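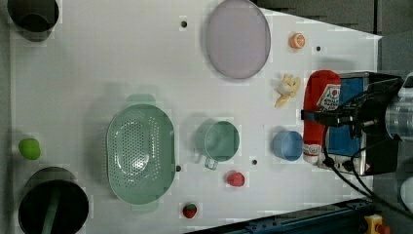 Edgardo Saludo reckons you should never mix play food with proper kitchen things, and he told me so twice when I mentioned I was setting up a pretend kitchen table for my niece and nephew. I'm not so sure!

Home - Ask - Browse - Play and Toys - Kitchen - Sign in

Mixing toy food with real kitchen bits?

Posted by Umali

I've got a lovely heap of toy fruit (banana, strawberries, an orange slice) and I'd like to put it out with a colander, a plate, a mug and a cup so the children can serve up lunch. They're 2 and 5. Is it all right to use ordinary kitchen things, or do I need the little toy sets? And what about a squeezy ketchup bottle? They are both mad about ketchup and I know it would be the star of the table.

Warkitz

Do it, do it, do it! Real things are so much better - they're bigger, they have some weight, and a colander is the best toy ever made. Ours has been a hat, a drum and a boat, and on good days it washes strawberries. Go for plastic over china with the two-year-old about, and check every piece of toy fruit for size. Anything small enough to go right inside a little mouth stays in the cupboard until the younger one is older, and the same goes for leafy tops that come loose.

For the ketchup, empty the bottle, wash it in hot soapy water, rinse it until the smell goes and leave it upside down overnight with the lid off. Take the cap away altogether if it's a small one. We don't put water in ours. We did once, in November, and I was mopping under the sofa.

Keep the toy set in its own box afterwards, or you'll find a banana in with the saucepans like we do.

Stirimon

colander yes. ketchup bottle no, mine then squeezed the full one all over the dog

Mesus

I'm with Warkitz on this one. Charity shops are brilliant for odd mugs and plates, and I spent 55p on a whole stack of them. Don't lay everything out at once, though. Ours play for far longer with one plate, one cup and a few bits of fruit, and then I swap things round the next day and it's all new again. Have fun with it, it's a lovely age!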